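# How many demos before you stop collecting and just train?

**tallgrass_dee** wrote:

Hi everybody, long-time reader, and I finally have something to ask that I couldn't find in the old threads (I did look, I promise!). We've got a two-arm tabletop setup and we've been collecting teleoperated pick-and-place episodes since the start of the year, mostly evenings. The count stands at 739 kept episodes. My partner on this, Rochelle Iwasaki, wants to get to 900 before we train anything serious, and I'm itching to train right now and see where it falls down.

The tasks are small-object stuff. Pick up a little thing, put it on the tray, or in the cup, or hand it from one arm to the other. We've been calling the whole dataset Jellov, for reasons that go back to a typo in a folder name, and at this point the typo is in so many scripts that it's staying.

So my question is really two questions. Is there any sense in holding out for a round number? And how much should I worry that most of what we have was driven by one person, namely me?

---

**brackets_and_shims** wrote:

Welcome out of the shadows! Train now. Train tonight. You will learn more from one bad policy than from another month of evenings, and I say that as somebody who spent a whole winter collecting the wrong thing very carefully. My grasps were lovely. Every single one came in from the same side, and I didn't notice until the arm tried to do that same approach on a part that was up against a wall of the bin.

On the one-driver question, I'd worry a little. You have habits. Everybody does. Get Rochelle in the seat for a couple of evenings and compare how long her episodes run against yours.

---

**Fumus** wrote:

I'm going to disagree with the above, kindly. If you train early you start collecting *toward* the failures you happened to see, and your data gets lumpy in a way that's hard to undo later. I'd finish the plan you wrote down, whatever it was, and then train. If the plan said 900, do 900.

I also think people on this board are too quick to say "just train." It costs you an evening of babysitting, then two evenings of arguing about whether the result means anything with so few test runs.

---

**brackets_and_shims** wrote:

Fumus, we've had this one before and I'm still fond of you, but lumpy toward the failures is exactly where I want my lumps. A plan somebody wrote in January before they'd driven the arms for an hour isn't sacred.

---

**Fumus** wrote:

It isn't sacred, no. It's a record of what you meant to test, though, and if you change it every week you can't say what your number measures. Keep a held-out set of layouts that you never collect on, at least. Then do whatever you like with the rest and I'll stop grumbling.

---

**tallgrass_dee** wrote:

Oh, the held-out layouts are a good idea and we don't have them. I'm a bit embarrassed. We shuffle things around between episodes, but we do it by feel, and I think "by feel" means I put the cup where it's comfortable for me to reach.

Something else I should have said in the first post. We threw out a fair number of episodes where I fumbled the grasp and had to go back for it. Rochelle thinks we should have kept them. I thought they'd teach the thing to fumble.

---

**ó_riain_bench** wrote:

Keep the recoveries! Please don't delete any more of them. If the person driving misses, backs off, and comes in again and gets it, that's some of the most useful material you have. A policy is going to miss sooner or later, and if it has only ever seen perfect grasps it has no idea what to do next – it just hangs there, or closes on air and carries the air over to the tray with great confidence.

The ones I do throw out are where the driver got distracted, or stopped halfway to scratch their nose. Long pauses are poison for us. We trim anything over 3 seconds where nothing moves, and that one change did more for our success rate than all the fiddling with learning rates.

(I write as one half of the Ó Riain bench, by the way, my brother has the other login and he will probably come along and tell you the opposite.)

---

**destomis_lab_mike** wrote:

Agree on pauses, but careful with trimming them blindly. In a two-arm handoff, one arm is *supposed* to wait. If you cut every still stretch per arm you wreck the timing between them. Trim only when both arms are still.

We did this wrong on the Destomis set and had to go back to the raw logs. Luckily we'd kept the raw logs. Keep your raw logs.

---

**ó_riain_bench** wrote:

Yes, quite right, both arms. I typed that too quickly.

---

**tallgrass_dee** wrote:

This is all so helpful, thank you. I've spoken with Rochelle and we've landed in the middle. We train this weekend on what we have, and before that we set aside 11 layouts that never get collected on (she drew them on graph paper, which is more organized than anything I've done in this project). The fumbled episodes are mostly still on the old drive, so I'm going to go through and bring back the ones where I recovered.

I'm putting our current layout up so folks can tell me if there's something off about the arrangement itself. We use the gray cup, the tray, and the orange as the fixed players, and the little red-and-yellow piece is what gets carried.
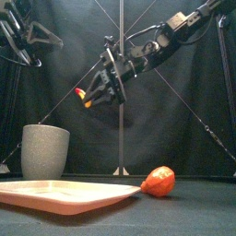

*Last edited by tallgrass_dee on Wednesday, March 27, 2024*

Anyway, the thing I'd like opinions on is the spacing. The orange is nearly touching the corner of the tray, and I've gone back and forth on whether that's a good hard case or just a nuisance. Going for the orange with the tray that close feels awkward to drive, and I notice I've been avoiding it.

---

**brackets_and_shims** wrote:

If you've been avoiding it, that's your answer, I'd think! Collect a batch with things crowded together and a batch with them spread out, and note which is which in the episode log so you can split them later.

My one gripe is contrast. Dark table, black backdrop, black arms. The red-and-yellow piece pops beautifully, but I'd want to know how the policy copes finding the fingers themselves against all that black. We put a bit of light-colored tape on ours and it seemed to help, though I never tested it properly.

---

**Fumus** wrote:

I'd leave the background exactly as it is until the first training run is done. One change at a time. And I wouldn't tape the fingers unless you're ready for every future episode to have tape on it.

I'd also vary the cup more than the orange. You said yourself that you park it where it's handy.

---

**destomis_lab_mike** wrote:

Small one about the cables. Both grippers have a loop of cable hanging near them, and the one on the left droops under the gripper. Ours snagged now and then on tall objects and gave us odd little jerks in the recorded motion. Might be worth checking how yours clears the cup rim when that arm goes in low.

---

**tallgrass_dee** wrote:

I'll watch the cable on the left, thanks Mike. I've felt a tug on that side a few times and put it down to my own wrist.

No tape for now. Cup goes on Rochelle's graph paper along with everything else, and I'll do a crowded batch in April once we've seen what the first run does. She's driving all of those, so we'll have a second pair of hands in the data at last.

---

**ó_riain_bench** wrote:

Other brother here. I'd have deleted the fumbles.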